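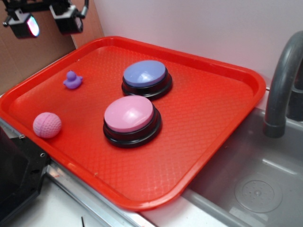

Iman Tahiri asks if the whole set can go in the sink together, because in her group the tray comes back sticky after every snack and she would like to finish with it quickly. The tray, the ball and the duck can be washed in the sink. The two push buttons cannot. They are wiped by hand, as explained in steps 5 to 8, and they must stay away from the tap during all the time that it is running.

Section 2. Cleaning the play tray and laying it out again
Text revised 22/06/2024

This section is for the adult who prepares the Navidach play tray before a session and puts it away afterwards. How to play the games is explained in Section 3.

What belongs to the set
– one red tray with raised rim
– one push button with pink top
– one push button with blue-lavender top
– one small purple duck
– one pink ball with dimpled surface

What you need for cleaning
– a bowl with 500 ml of lukewarm water and a few drops of dish soap
– two soft cloths, one for washing and one for drying
– a soft brush, for example an old toothbrush
– a dry towel, folded once

CAUTION: The duck and the ball are small. Do not leave them within reach of children who still put things in the mouth, also not during the cleaning when you turn your back to the counter.

Washing the tray

1. Take all the pieces off the tray and put them on the folded towel. Put the buttons on the side which is farthest from the tap.

2. Rinse the tray under lukewarm water. Hold it a little tilted, so that the water runs down over one corner and not over your sleeves.

3. Wash the floor of the tray with the brush and soap water. The floor has a fine diamond pattern, and dried juice and crumbs stay in the lines. Brush first along the lines in one direction, and then along the lines in the other direction. If you brush only from left to right you will leave half of the dirt where it was.

4. Wash the inner side of the rim with the cloth, rinse everything, and stand the tray on its long side to drip for 10 minutes. Dry what remains with the second cloth.

Note: Do not use scouring powder or the rough side of a sponge. Small scratches are not dangerous, but on a red surface they are visible very soon and afterwards they hold the dirt.

Note: The instructions of the first edition said that the tray can be dried on a radiator. Please do not do this any more. Said Ghoneim did it for one winter and now his tray rocks on the table when a child presses a button.

Wiping the push buttons

5. Dip the cloth in the soap water and wring it out well. It should be damp – if you can still squeeze a drop from it, wring it again.

6. Wipe the colored top. It is glossy and shows every fingerprint, so it is enough to wipe it in circles and dry it immediately.

7. Wipe the black base. The side of the base has steps, and the dust collects in the corners of the steps. Put one layer of the cloth over your fingernail and go one time around each step.

8. Press the top down slowly and let it come up again. It should move straight and return by itself. If it stays down or feels gritty, put this button aside and see "If something is wrong" below.

CAUTION: Never put a button under running water, in the bowl or in a dishwasher. If a button fell in the water, do not use it again in the same session. Dry the outside and ask the office in Paditz before you give it back to the children.

Washing the small pieces

9. Put the ball in the bowl and brush it all around. The dimples need the brush, the cloth does not reach into them.

10. Wash the duck with the fingers and a little soap. Rinse the ball and the duck, and roll both in the dry cloth.

If your sink has a drain with wide holes, or no cover at all, do this work over the bowl only. The small pieces escape easily from wet hands.

Laying out the set

Before you start, the tray must be completely dry. Run a dry finger across the pattern of the floor to check.

11. Put the tray on the table in front of the child. It can be straight or slightly turned, as it is more comfortable for the arm that the child uses.

12. Place the two buttons close together and on a diagonal line, one nearer to the child and the other one behind it. The child should be able to press each top with the flat hand without pushing the other button away.

13. Place the duck. For the first games it goes well inside the tray, away from the rim, where it can be grasped from all sides. Later you can put it near the rim, and this makes the task more difficult.

14. Place the ball last.

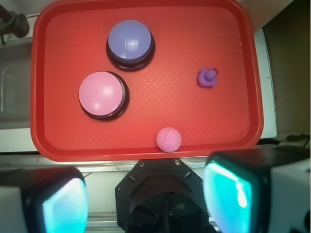

15. Wait until the ball is still before you invite the child to begin. If it rolls each time to the same side, the table is not level. Turn the tray a quarter, or put a thin piece of cardboard under the lower side of it.

16. Name the pieces together with the child, one after the other, and always with the same words. Choose the words for the two tops before the session and agree on them with your colleagues. In our groups one person said "blue" and another said "purple", and the duck is purple too, so the children were right to be confused. We say now "blue button", "pink button", "purple duck" and "pink ball".

Note: There are two pink pieces in the set. For a child who is only starting with colors, take the ball away and bring it back after some sessions. Aicha Abou Zeid does the opposite and leaves only the two pink pieces on the tray, so the child must listen to the word "button" or "ball". Both ways are good.

If something is wrong

A button stays down: Wipe again around the edge of the colored top with the damp cloth, dry it and press it several times. Do not use oil and do not lift the top with a knife.

A button slides when it is pressed: Most times there is soap left on the floor of the tray. Rinse the tray once more without soap and dry it.

The tray smells: Leave it for one night in a place with air. Do not close it in the bag.

A piece is missing: Write to the office in Paditz with the name of the piece and the order number of the set, which is 2,622 for all sets delivered since May. Duck and ball can be ordered separately. For the buttons please say which color.

Putting away

17. Put the dry tray in the bag first, with the floor down. Put the buttons on it with the colored tops up, and the ball and the duck in the small cloth pouch. Close the pouch before you close the bag.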